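Residents' meeting, Sandberg Court, November
Started 7.10pm, room was cold again

Last minutes agreed. One correction, the Pritau invoice was 321 not 312.

Bins. Recycling still going in the wrong ones on the Lallemmont side. New stickers to go up before the next collection. Lids left open, foxes.

Stairwell lights. Two out on the top landing. Trulerura quoted 200 to replace both, agreed to go ahead. 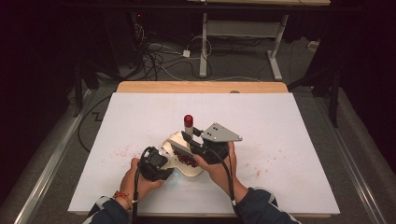
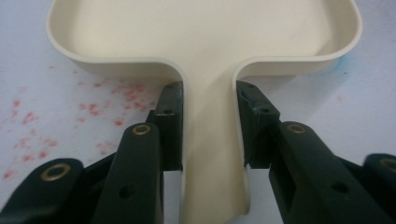
Communal kitchen next, long discussion. Cupboards need clearing before the painting starts, anything not labelled goes to the charity shop. Small things like the cream plastic tray with the narrow handle to go in one box, marked, so they dont get lost. Wooden table stays, wants a light sand and oil along the edges. Painting budget capped at 1000, no extras without asking first.

Garden fund stands at 51. Not enough for the new gate, leave til spring. Bulbs already bought.

Parking. Ran out of time, carry over to next meeting

AOB - noise from the boiler cupboard at night, to be reported agian.

Closed 8.25pm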